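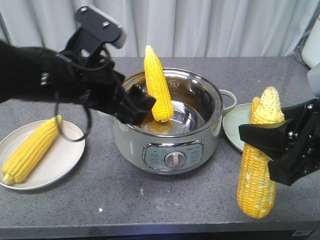

Lotte Brouwer wrote in to say that the compose key is the only thing she installs before a web browser on a new computer, and that our old article on it was so short she could have typed the whole thing with one hand. Fair enough! I've rewritten it from top to bottom.

Kandesdale Computer Wiki > Input > Keyboards > Compose key

Compose key

A compose key is a key that tells the computer to treat the next few keystrokes as a recipe for one character. You press it, let go, then type (usually) two ordinary keys that look a bit like the thing you want. Compose, apostrophe, e gives you é. Compose, tilde, n gives you ñ. Compose, o, c gives you the copyright sign, and if you type s twice you get the German ß. I learned those in an afternoon and I've never had to look them up since.

It's easy to mix this up with a dead key, and I did for years. A dead key is an accent key that prints nothing until you type the letter it belongs to. It does one accent and that's it. The compose key has no accent of its own, so the same key gets you to currency signs, fractions, arrows and quotation marks too. The price is one more keystroke each time.

Where it came from

The key goes back to the terminals of the early 1980s. Digital Equipment Corporation put one on the LK201 keyboard that came with its VT220 terminal, with the words Compose Character printed right on it, and Sun workstations later had one as well, with a little light to tell you a sequence was underway. I used a Sun in my first job and I still miss that light. Standard PC keyboards never got the key, so today you pick some key you don't care about and give it the job. Right Alt is the popular choice. Caps Lock is mine.

Turning it on

On Linux it's usually already there and just switched off. GNOME has it in the keyboard settings, KDE Plasma hides it among the advanced keyboard options, and on a plain X session the command is

setxkbmap -option compose:ralt

which lasts until you log out. Swap ralt for caps if you'd like to do what I do, or menu if your keyboard still has a menu key (plenty of laptops don't).

Windows doesn't come with a compose key. The usual answer is WinCompose, a free program that sits in the tray and uses right Alt unless you tell it otherwise. One warning if you type on a layout where right Alt works as AltGr: choose another key, or you'll lose the third-level characters you've been relying on. I set this up for Viola Benedetti on an Italian keyboard and took away her @ sign for a whole morning. Sorry, Viola.

On a Mac there's no switch for it either. People get there by remapping a key with a utility and then writing a key bindings file, and I'd only go down that road if you already know the sequences by heart. The Option key covers most Western European accents and will do for nearly anybody.

Writing your own sequences

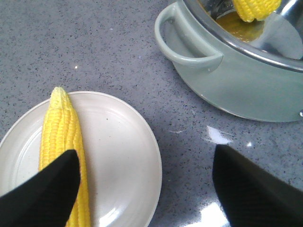

The sequences live in a plain text file, and on Linux your personal one is called .XCompose and sits in your home folder. Each line has the keys on the left (the compose key goes by the name Multi_key in there), then a colon, then whatever you want to come out, in quotation marks. Start the file with

include "%L"

on a line by itself. That pulls in the standard sequences for your language. Leave it out and yours are the only ones you have — I've done that, and then sat there wondering where my accents had gone.

The output can be longer than one character, so some people use the file as a small abbreviation tool. The Plalau translation group shares one with almost 500 entries, mostly phonetic symbols and old Cyrillic letters. Mine has 60 and I use maybe a dozen. Do keep in mind that no sequence can be the beginning of another. If Compose, a, e makes æ, then Compose, a, e, x can never be reached, and you may not see an error message about it.

After you save, programs that are already open go on using the old version. Restart them, or log out and back in if you've got a lot running.

Known problems

Not every program reads the file the same way. Some toolkits have carried their own built-in table, and there your custom lines can be ignored or only partly followed. Setting up an input method such as Fcitx or IBus often changes the result too, for better or worse. Remote desktop sessions are another sore spot: it matters which of the two machines does the composing, and if both try, you'll get nonsense. I switch it off at the far end.

Then there's old software. The stock program from Coppens that I use at work takes the characters happily and prints them as question marks. The keyboard has done its part by then and it's an encoding problem, so please don't go fiddling with your compose settings over that one.

See also: Dead key, AltGr, Keyboard layout, Unicode input

Comments (4)

Lotte Brouwer
Much better, thank you! Could you add the dashes? Compose and three hyphens for the long one, Compose, hyphen, hyphen, period for the short one. I use those more than all the accents put together.

Viola Benedetti
I forgive you for the @ sign. It's on the menu key now and working fine.

ronditz
my .XCompose is 200 lines and half of it stopped working after I moved to a different desktop. the include line was there. turned out I had an input method running that I never asked for, removed it and everything came back

keys_and_tea
Does the order matter? I always type the letter first and then the accent, and it works for some of them and does nothing for others. Is there a list of which ones go both ways?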